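**Cordless telephone**, the short version: it's a phone whose handset talks to a base by radio, and the base does the talking to the wall jack. I've kept this entry going on the Clovel household wiki for a while now, and I still get messages about it every December when people dig out old sets at their parents' houses, so I keep adding bits.

## What it is (and isn't)

A cordless phone isn't a cell phone, though I've met plenty of kids who figure it's just an old one. A cell phone hops between towers run by a carrier. A cordless handset only knows its own base, and if you walk too far down the driveway it gets scratchy and then drops you. Indoors you can usually count on a couple of rooms and a flight of stairs. Brick, foil-backed insulation and big fish tanks all eat into that. My friend Lavanya Menon has a house in Dristmont with a stone chimney right up the middle, and for years she took every call on the kitchen side of it.

## How the radio part changed

The early home sets in the US worked at low frequencies, and the base often had a long pull-out antenna that somebody always bent. Sound was fuzzy. Worse, there was little or no privacy, so a neighbor with the same kind of set could pick up your call. I grew up on Soriano Street and we knew a lot about the people at number 102!

After that came the 900 MHz phones, then 2.4 GHz, then 5.8 GHz. The 2.4 ones shared their patch of air with Wi-Fi and microwave ovens, and if you ever heard a buzz every time somebody heated up soup, there's your reason. Most sets sold in the US now use a standard called DECT 6.0, at 1.9 GHz, which stays out of the way of all that. The "6.0" is a marketing name, by the way — there wasn't a 5.0 before it.

## Buttons and layout

The number pad goes back to the push-button desk phones of the 1960s, with 1-2-3 across the top. Calculators put 7-8-9 up there instead, and I still mix them up when I'm tired. The star and pound keys came a few years after the first push-button phones did. 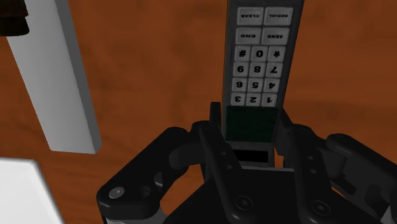

Around the number pad, makers have done pretty much whatever they liked. Some use "Talk" and "Off," some use little green and red phone symbols, and some make one key do both jobs. Redial is nearly always in there somewhere. The one I miss is a proper flash key you can find in the dark, because call waiting without it is a guessing game.

## Batteries

Here's where I get the most mail. Older handsets mostly ran on nickel-cadmium packs, which could lose some of their capacity if they were treated badly. Newer ones tend to use nickel-metal hydride, often just two AAA cells, and you can swap them yourself. Don't put regular alkaline batteries in a handset that sits on a charger. They aren't made for it and they can leak.

Jayson Dalisay, who looks after the repair pages on here, keeps a log of his own handset and says it was good for some 1000 charges before the talk time got silly. Mine gave up a lot sooner, but I leave it on the couch.

## When the power goes out

The base needs household current, so in an outage a plain cordless set goes dead even if the phone line itself is fine. A few bases have backup batteries. We had a bad ice storm out by Jadcombe one winter and the only thing working in our house was a corded wall phone in the basement, which I'd been planning to toss. It's still down there.

## Things I still want to add

- Baby monitor interference (I have stories)
- Sets that pair with a cell phone over Bluetooth
- Belt clips, and whether anyone ever found a replacement that fit
- How to re-register a handset when the base forgets it. The steps vary a lot by maker, so send me yours if you've got the manual handy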